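The Weight of the Bell

By Nest Morgan
March

Home | Stories | Poems | Archive | About | Submit

The bell at Stinside had not rung in the two years Efthymia Giannakopoulos had lived there, and she had come to like the town without it. Then the council put a notice through every door. The bell would be lowered, cleaned, and hung again, and anyone who could help pay was asked to come to the hall at seven in the evening.

She went mostly to get out of the house. Her husband's coat was still on the hook in the hallway and she had been walking past it all day.

Prodromos Kyriakidis stood at the front with a sheet of paper. He said the bell weighed 1,513 pounds, that a firm called Politis would do the work, and that they were short by $3,000. He read the number twice. A man near the radiator asked what was wrong with the bell the way it was.

"It doesn't ring," Prodromos said.

"I know it doesn't ring. I'm asking what's wrong with that."

People laughed, and some of them meant it. A woman in the second row said her baby would never sleep again. Somebody else said the baby didn't sleep now, they could all hear it. Efthymia kept her hands in her pockets. She had been married in a town with a bell, and it had rung so long that her mother went up and told them to stop.

Afterward she walked down the hill with Erzsébet Simon, who lived across the road and had not spoken at the meeting.

"You didn't vote," Efthymia said.

"I've heard it," said Erzsébet. "You haven't. It's flat."

"Flat how?"

"It sounds like a pot. My father used to say they must have got it cheap." She walked on a little. "I'd still like to hear it."

They stopped at the store because Erzsébet wanted batteries. The store had changed hands over the winter and the shelves had been moved, so that people who had shopped there all their lives now stood in the middle of the floor looking lost. Erzsébet went off toward the back. Efthymia waited by the front and thought about the coat. It was a good coat. She could give it to the church sale, or she could send it to his brother, who was the same size but would never wear it.

There was a jar by the register already, with BELL written on it in marker. It held some coins and one folded bill.

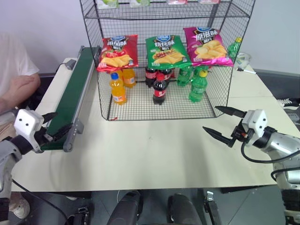
Chrysanthi Vasilakis told them the jar was a waste of glass. She had her elbows on the counter and her reading glasses pushed up in her hair, and she said that people in Stinside would give to a sick dog or a burned house, but they would not give to a noise.

"Put it away, then," Erzsébet said, coming back with the batteries.

"I didn't say I'd put it away."

Efthymia took out her purse. She had a ten and some ones. She held the ten for a moment, then pushed it through the slot, and it stuck halfway because the slot had been cut too small. Chrysanthi leaned over and worked it in with a pencil.

"It's flat, you know," Chrysanthi said.

"So I hear."

At home she took the coat off the hook. There was a bus ticket in one pocket and a glove in the other. She looked for the second glove in the closet and under the bench, and then in the box where they kept the flashlight, and didn't find it. She put the coat on. The sleeves came down over her hands. She went out and stood on the step, where she could see the tower over the roofs with the light on in its lower window — someone was up there already, measuring.

Across the road Erzsébet's radio came on, loud, and then she turned it down.

10 comments | Share | Print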